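[vavlow-threads] Re: Getting old creases out of stored cloth?
From: Kornél Hegyi
To: the Vavlow Threads list
Date: 10/27/23

Hello all, and a special hello to the new people who joined after the Vass fair. It's lovely to see the list so lively again.

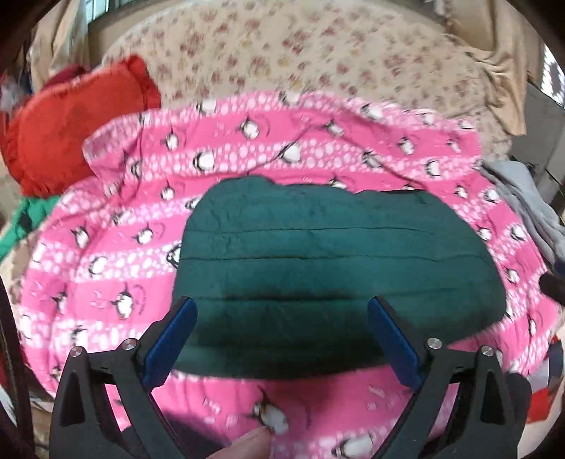 1. THE CREASES

Putico wrote:

> I finally opened the trunk from my aunt's house and found her
> table linens, all folded in sixteenths and flat as envelopes. I
> would guess they haven't been opened up in decades. The fold
> lines have gone a little yellow and they will NOT press out, I
> tried a hot iron and steam and all I got was a shinier crease.
> Is there any hope, or do I just put the candlesticks on top of
> the worst one? Also, does anybody know if it is safe to starch
> them again before they go back in the trunk?

Oh Putico, put the iron away for now, please! I did the very same thing with my mother's good tablecloth and I'm still sorry about it. Heat on a dirty fold is the thing to avoid. The yellow is usually old starch and old soap, and the iron just bakes it in deeper, so you want to get all of that out first and think about smoothness later on.

What I do (and I learned most of it from people on this very list, so forgive me if I'm handing your own advice back to you) is start with a long soak in plain cool water. Use the bathtub if you can spare it. Lay an old sheet in the bottom, then the linen on top, opened up as far as it will go, and then you can lift the whole business out by the sheet and not have the weight of the water pulling on those weak folds. The water will probably turn the color of tea. Don't be alarmed, just let it out and fill it again. My mother's cloth took 6 changes over two days before the water stayed clear, and my family was very patient about the showers.

After that you can go in with a mild soap, the kind with no perfume, and rinse until you're tired of rinsing and then once more. Please don't wring it. Roll it up in a big towel, lean on it, unroll it, and lay it flat somewhere out of the way. While it's damp you can smooth the fold lines with the palm of your hand, working from the middle out, and you'd be surprised how much gives way with only that. If you still want the iron after all this, do it from the back, while the cloth is damp, with a plain cotton cloth in between.

All of this is for white linen or cotton, of course. If there's colored embroidery on any of them, test each color first with a damp white rag in a corner, and be extra suspicious of the reds. I have a runner at home with a pink cloud around every single cherry, and I have only myself to blame.

2. THE STARCH

No, I wouldn't. Starch when you're setting the table, by all means, I love a crisp napkin, but wash it out before the linens go back to bed. It goes yellow, it makes the folds brittle, and silverfish are very fond of it.

If you have room, roll the big cloths on a cardboard tube with some acid-free tissue between the layers. If it has to be the trunk, then fold them loosely, put crumpled tissue inside the folds, and fold them along different lines each time. I refold mine every August, when it's too hot to do anything else anyway, and I get to visit with them all a little bit.

3. A FEW OTHER THINGS WHILE I'M HERE

Zutik asked last month about the old list archive. I have everything from the summer of 2000 onward saved on my computer, with a gap of some weeks when the old machine died. I'm happy to send it to anyone who asks, but write to me privately so we don't fill up everybody's mailbox.

I also have a box of cotton tape left over from the curtain project, white, 20 yards to the roll. It's yours for the postage. I'd love for it to go to somebody who sews.

And Putico, do let us know what color your water turns! I'd like to hear about the monograms too, if your aunt's things have any.

Warmly,
Kornél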